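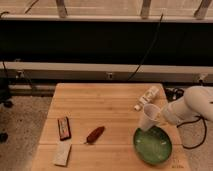
Paper cup over a green plate, wood tabletop.

Stirnholm: Resident Manager, Furnished Rooms (Stondcombe site)

Stirnholm lets furnished rooms and small condo units on monthly terms. The Stondcombe site has 106 rooms on four floors. The position reports to Corinne Holloway, Site Operations.

Duties:
Show vacant rooms to applicants and record each viewing
Complete move-in and move-out condition reports
Read submeters on the first of the month
Log repair requests and schedule contractors
Issue and collect keys and parking tags

Requirements:
Prior work in rental housing or front desk
Written English; Spanish preferred
Able to climb stairs and lift 16 kg

Terms: full time, on-site studio (Room 801, Annex) included, utilities paid. One-year contract, renewable.

Send a resume and two references to Hugo Olmedo, Hiring, by June 15, 2025. Applications without references are not reviewed.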